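Catico tenants to get heating credit after boiler failure

2019-10-25

Households in the Catico apartments will receive a credit on their December bills after the building's main boiler failed twice this month, the management company Jacobs has confirmed.

The credit covers all 162 units and comes to $57 per household. Tenants do not need to apply for it – the amount will be taken off the next heating charge.

The first failure left the upper floors without heat for six days. A replacement pump was fitted, but the system shut down again the following week. More than 300 residents signed a letter asking for repairs and a refund.

"We asked for a date and a number, and now we have both," said Segundo Montoya, who helped write the letter. "The next thing is a boiler that gets through the winter."

Julián Arroyo, property manager at Jacobs, said a new unit has been ordered and should be running before the end of December. Until then, the present boiler will be checked every morning.
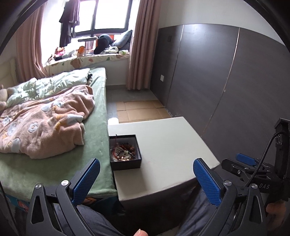

A bedroom with a thick blanket and a quilt on the bed.

Tenants who bought space heaters during the outage can send receipts to the Jacobs office. Mbali Venter of the tenants' group said older wiring on the lower floors should be looked at before heaters are used there overnight.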